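August 2020

Up at 5 again with the heat. I gave up on sleep and watered the tomatoes before the sun got over the fence. The two plants by the wall have some kind of spot on the lower leaves, so I pulled those leaves off and put them in the trash and not the compost. The basil is fine. The basil is always fine.

Most of the morning went to the phone. The moving company, Hanrahan, wants another 200 dollars for the stairs, which were on the form when I filled it in back in spring. The woman was polite and said she would look at it. I told her I had the form in front of me, and I did. She is supposed to call back. If they won't budge I'll ask Pádraig Nic Giolla for his van and do it in two trips, though the wardrobe won't go in a van and I don't know what I'd do about the wardrobe.

The move is still set for September. I've done the books and the hall closet. The kitchen I keep walking past. Aunt's dishes have to be wrapped one at a time and I'm out of newspaper, as we stopped getting one years ago. Marcela says to use towels. She has a point, I have to pack the towels anyway.

Lunch was cold rice and a peach. Too hot for anything else.

In the afternoon I walked down to the lake path with my mask in my pocket and put it on when the bikes came by. The water is low, with a wide strip of cracked mud where the ducks used to come up. I went as far as the second bench and sat a while. A man was teaching a little girl to skip stones and she kept throwing them straight down — she liked the splash better. I came home the long way, past the school. The sign out front still says Have a Great Spring Break.

Marcela Bednárik called after supper and we talked for an hour, mostly about her mother, who won't stay out of the grocery store. I said mine would have been the same. Then she asked what I was doing with the jewelry and I said I hadn't thought about it, so I got it out while we were on the phone.

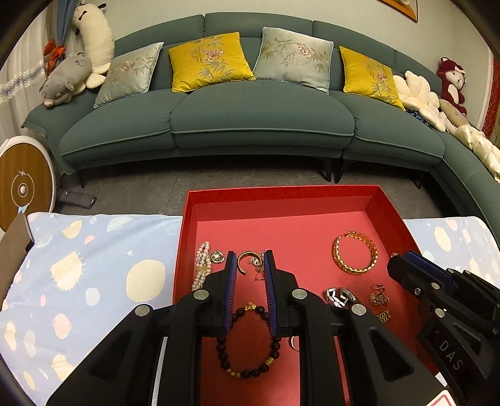

2 min read

I don't wear any of it much. The pearl bracelet I would keep no matter what, and the wide gold one too, I suppose, though it always felt like somebody else's arm when I had it on. Marcela thinks the small things should go in a pill box so they don't tangle. I have a pill box somewhere, probably already packed.

Finished the library book, the one about the lighthouse. It dragged in the middle. The library is still only doing pickup, so I'll drop it in the slot tomorrow and see if the next one on my list is in.

Fan on high, window open. Need tape, newspaper, light bulbs.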